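Jukwood open day, quick notes before I forget it all

Got in late, parking was a mess, missed the welcome talk. Straight upstairs to the student robotics club then. Two rooms, one full of posters (skipped), the other full of poeple and tables.

Main project is called Estiva. Two arms, one table, a pile of toys, and the club wants both arms working at the same time without getting in each other's way. Kazimír Tichý did the talking. Students started in August with a budget of 2000 and spent most of it on spare parts. Fingers have orange pads. Cup with little balls in it, green ring in the middle, a blue handheld tool lying on the right, more hand tools in a tray at the back.

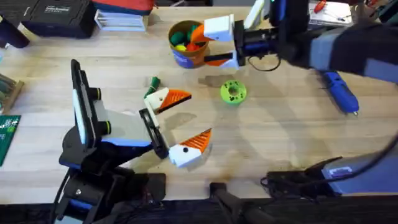
Amna Dhanial thought the timing was the hard part, much harder than gripping, and that her team had lost weeks to one arm waiting for the other. She'd tell any new club to get a single arm going first.

Makes sense to me. They log every run on a whiteboard, 161 so far, and a practice session goes up to 100 minutes. Long for a school night! Pizza helps, I was told.

Asked about competitions. They're entered in one, the Grovaser cup, two-arm class. Sorting round first, then a handover round. Small toys are what they train on, snowman heads with carrot noses, that sort of thing, odd shapes you can't just grab any old way.

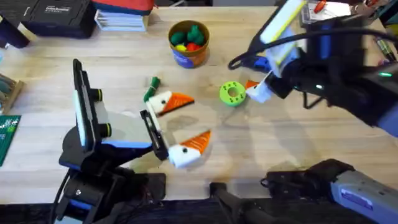 Handover round is the one they're nervous about. Points come off for drops, and teh clock keeps running. Štefánia Skála is rewriting that part of the code now.

Coffee downstairs, decent. Sign-up sheet for new members by the door, bring a laptop.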